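Textiles in Daily Life
Unit 6 handout: Waistbands, labels and what they can't tell you
Instructor: Natanael Furtado

Read this before the lab session. Bring one knit garment with a ribbed waistband that you have worn and washed for at least a season. Brand new things are no use to us.

1. The label problem

Most care guides start with "follow the label," as if that settled it. I have my doubts. A care label states what the fabric is made of and what the maker is willing to stand behind. Makers tend to play it safe, so a shirt that would do fine in warm water gets marked cold. It also says very little about the thread or the elastic, and those are often the first to go. Last March we pulled 28 garments from the Wonmont donation bins and found plenty with sound fabric and a dead waistband. Nothing on their labels warned of that.

Read the label anyway. Fiber content is worth knowing, if you can still make it out. Small print on a white tag fades, and a folded tag wears along the crease. Lift the top layer and check whether there is a second one behind it. Students miss the second layer every term.

2. Ribbed bands

Rib knit stretches across its width and comes back. How well it comes back is the question. The textbook claim is that the rib does the work. Edmund Laskowska, who taught this unit before me, held that in sweatpants the elastic inside does nearly all of it and the rib is there mainly for looks and comfort. I lean his way but would like to see better evidence than either of us has.

Test: lay the band flat, mark two points, pull to a firm stretch, hold, let go, measure again. Repeat after 2 minutes. Write down what you get, including results that make no sense.

3. Topstitching

Turn the garment inside out. Look for the line where the band joins the body, then for any shorter rows near the label. Paler thread on darker cloth is easy to follow, which helps us, but don't read quality into it. Contrast stitching is a style choice. Even stitches tell you the machine was set properly that day. They don't tell you the seam will hold. For that, pull gently across it and look for gaps.

4. Folds and openings

A dark line on the inside of a garment may be a pocket opening, a doubled seam or just a crease. Put a finger in it before you write anything down. I have marked too many reports that describe a pocket where there was only an overlap.

5. For your report

Fiber content as printed, or "not legible"
Stretch readings for the band
Sketch of the inside, seams and stitching only
One claim from the Sawatzky reading that your garment does not support

Do not copy the label wording to fill space. 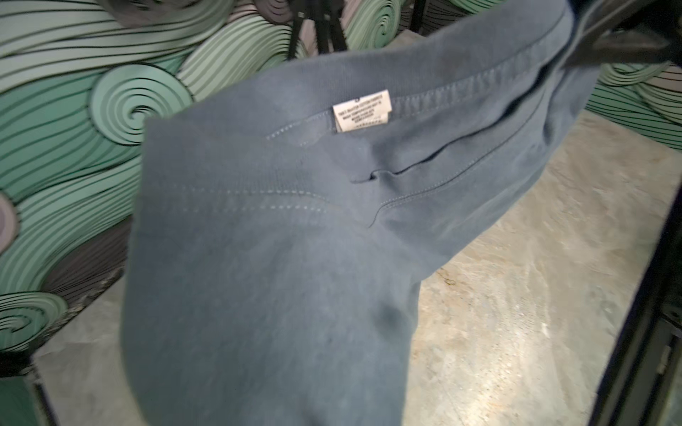 Fig. 1. Inside of a ribbed waistband, with folded care label and pale topstitching.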